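How to oil a pale wood door without it going yellow

I have been putting oil on doors for longer than I care to admit, and the question I get asked most (usually in October, when people have shut the windows and started looking at their own woodwork) is how to keep light timber light. It can be done, and it is a pleasant way to spend an afternoon if you don't rush it.

Start by taking the door off and laying it flat on a pair of trestles with old blankets over them. Undo the handle and put the screws in a jam jar, or you will be hunting for them at bedtime. Wipe the whole thing down with a barely damp cloth and let it dry overnight.
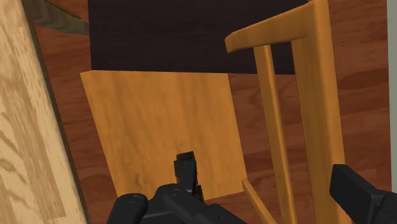 Sanding comes next, and please be gentle. Use 120 grit first, then 180, always going with the grain. If your wood has darker tan streaks and loops running through a pale ground, don't try to sand them out — they are the grain itself and you'll only wear a dip in the surface. Where there is a dark brown strip along the edge, cover it with low-tack tape, so that no brown dust gets dragged across the light part.

Now for the oil. Vandana Awasthi, who taught me most of this at the Cluromwood evening class, swore by a white-tinted hardwax oil, and I have never found a reason to argue with her. Stir it well, as the white sinks to the bottom. Put on far less than you think you need, work it in with a lint-free cloth, wait ten minutes and wipe off everything that is still sitting on top.

Leave it until the next day, then do a second thin coat. I like 3 coats on a kitchen door, two anywhere else. Lay your oily cloths out flat outdoors to dry, well away from the house, and never leave them scrunched up in a bin, as they can catch fire by themselves.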